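An Afternoon at the Wheel
Features | Open Doors

The road into Stirkport runs past the grain dock, two tire shops and a bakery that sells out of poppy seed rolls before ten, and I had been down it a hundred times without ever wondering what went on in the long brick building behind the bakery lot. On July 15, 2022, the people at Cleten opened their doors and let anyone who cared to come and find out, and I cared to, having been promised robots (and, by my neighbor, coffee).

Hạnh Vũ met our group of 12 at the door. She has run the manipulation lab for four years, talks fast, and walks faster, and she had us past the coat hooks and into the workroom before I had my pen out.
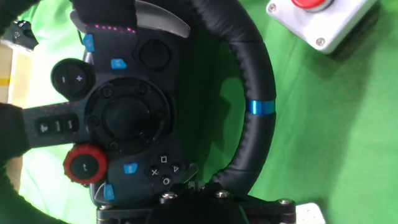 Cleten's business is teaching arms to handle the things people handle, and for most of the past year that has meant controls. A knob, Hạnh told us, is a whole education. You have to come at it from the right side, take hold of it without shoving it, and know when to stop. A racing wheel packs a great many of those lessons into one object, what with the red dial, the blue buttons and the little diamond of square, triangle, cross and circle that every teenager in our group recognized at once. Each one wants a slightly different touch, and the arm has to find them with the wheel turned whichever way it happens to be lying.

The software behind all this is called Vernari, and it learns from recorded attempts, good and bad alike. There were 1676 of them on file the day we came, and Hạnh seemed fonder of the bad ones. She played us a few on a laptop, including one from May in which the arm nudged a wheel patiently across the table for the better part of a minute, like a cat with a bottle cap.

Then she moved us back a step, asked us to keep our elbows in, and the live part of the afternoon began. I had expected something brisk and a bit alarming, I suppose, from the movies. What I got was more like watching my grandfather thread a needle, all slow approach and small corrections, with the fingertip coming in toward the rim and the room going very quiet. A boy near me held his breath so long that his mother tapped him on the back! 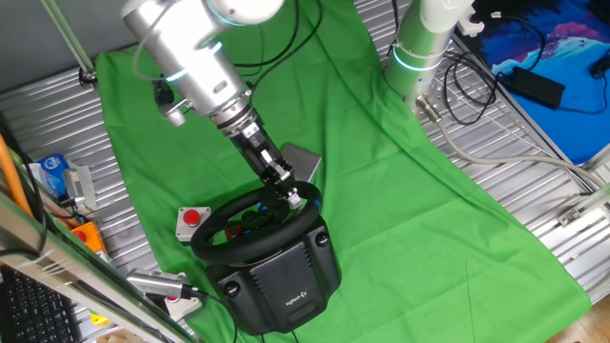

The Woman Who Says Stop

Nyokabi Massawe sat through the whole demonstration with her eyes on the arm and hardly a glance at us. She came to Cleten from a furniture plant, where she spent nine years on the line, and she decides which attempts are worth keeping. I asked her what she looks for. "Hesitation," she said. "If it wavers, I want to know what it wasn't sure of." She keeps her notes by hand in a green ledger, and she was on page 53.

She let me read a little of it over the coffee, which was excellent, by the way. "Came in high," said one line. "Better," said the next, and then, underlined twice, "Try again after lunch."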